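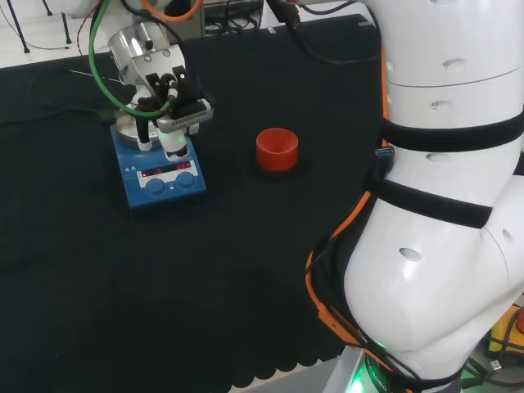
A blue stirrer hotplate and a red cup on the covered table at the Makori teaching laboratory.

Home | News | Science | Community | Events | Contact

Makori laboratory puts stirrer hotplates on its open tables

ITIDPORT – Visitors to the Makori teaching laboratory will find a new kind of table this season. The laboratory has set out magnetic stirrer hotplates for its public program, and people who book a place can learn to prepare simple solutions with the same type of equipment that students use.

The program is paid for by the Cinomier fund, which supports science education in Itidport and in the nearby town of Okis. The fund gave money for five stirrers, together with glassware, holders and black table covers. Until now the laboratory had only gas burners and glass rods for its visitors, and the burners could be used only when two instructors were present.

A magnetic stirrer is a small machine with a flat plate on top. A little magnetic bar is put in the liquid, and a turning magnet under the plate makes the bar spin. On the hotplate type, the plate can also be heated. The blue model on the table has a round metal plate, two knobs on the front and a display with red figures. When heating is off, the display can say so in plain letters, and the instructors ask every visitor to read it before touching anything.

The covers were chosen after some discussion. White cloth was tried first, but clear glass was difficult to see against it. On black cloth the edge of a flask is easier to find, and spilled salt or sugar is noticed quickly. The cloth is washed every Friday.

Round flasks need a holder

One part of the first lesson is about the round-bottom flask, which cannot stand by itself on a flat plate. Visitors learn to fix it in a metal holder, with the neck pointing up, before any liquid is poured. The instructors say this step takes more patience than people expect – many want to begin with the stirring.

The first lesson uses only water, table salt and food color. In the second lesson the water is warmed, and the visitors write down the temperature from the display at the start and at the end. No strong acids or solvents are used in the public program.

Interest has been good. Last year 363 people came to the open tables, and the laboratory received 757 requests for places. This year it plans to offer 300 places in the first part of the season and will decide in March if more can be added. Residents of Okis may book on the same conditions as residents of Itidport.

Lessons are free of charge. Children under 12 must come with an adult. Long hair should be tied back, and safety glasses are given at the door. Bookings are taken at the front desk of the Makori laboratory in the mornings. 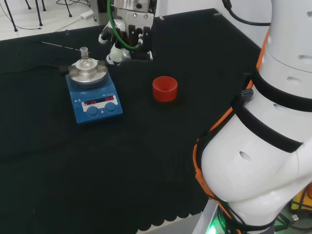 Road work near the laboratory

Visitors who come by car should use the north entrance. The south parking lot is closed until the new drain is finished, and the bus from Okis stops at the library for the same period.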